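Chapter 7
The Open Day
Reading time: 4 minutes

Every trade has its showroom manners. Robotics has the open day, when a machine that has spent months failing in private is asked to succeed once, at two o'clock, in front of people holding coffee.
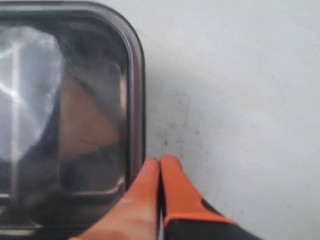

7.1 What a visitor sees

In July the Cliro workshop opened its doors to 60 visitors. They had come to see an arm made by Leite work with food-storage containers on a pale tabletop. The gripper had two orange fingers on a black body, and it drew most of the attention, partly because it was the brightest thing in the building.

A container with a dark rim and rounded corners is a modest object. You have probably handled one today without giving it a chapter. For a machine it is a collection of small insults. The top is glossy, so a camera looking at it gets the contents and the ceiling lights on equal terms. A bright streak may be glare, or a fold in a plastic bag, or the edge of something worth picking up. The rim is a friendlier feature. It is dark, the table is light, and the line between them can be found by fairly simple software on a fairly bad day.

The visitors, of course, watched the fingers. Most people do. A closed gripper resting against the side of a box looks like a decision, and the crowd supplied the rest: it was thinking, it was being careful, it was shy. One child asked whether it was hungry. The engineers, who had heard all of these before lunch, said it was following a path.

Keep that gap in mind as you read. The audience saw behavior. The engineers saw contact, position and force. Both groups were looking at the same few inches of table.

7.2 What a visitor is told

The handout for the day gave two numbers. The arm had made 2000 practice runs, and the software, called Golix, had been updated 318 times. Both figures were printed in large type, and both were correct as far as anyone could tell. Neither one said how often the job got done.

This chapter is largely about that missing number. A demonstration shows that a thing can happen. A test shows how often it does, and under what conditions – whose lighting, which containers, how much dirt on the table. You can learn a good deal from a demonstration, provided you remember which of the two you are attending. The coffee is a clue.

The Dedex project, which we return to in section 7.5, kept a plain log of every attempt at its own open day, including the ones made while the guests were at the buffet. It recorded 73 attempts. The log makes dull reading and we will spend several pages on it.

7.3 Before you go on

Think of a demonstration you have attended, whether of a robot, a vacuum cleaner or a folding stroller. Write down what you saw the thing do. On a separate line, write down what you came away believing it could do. Keep the page. You will need it for the exercise at the end of section 7.4, where the second line usually gets shorter.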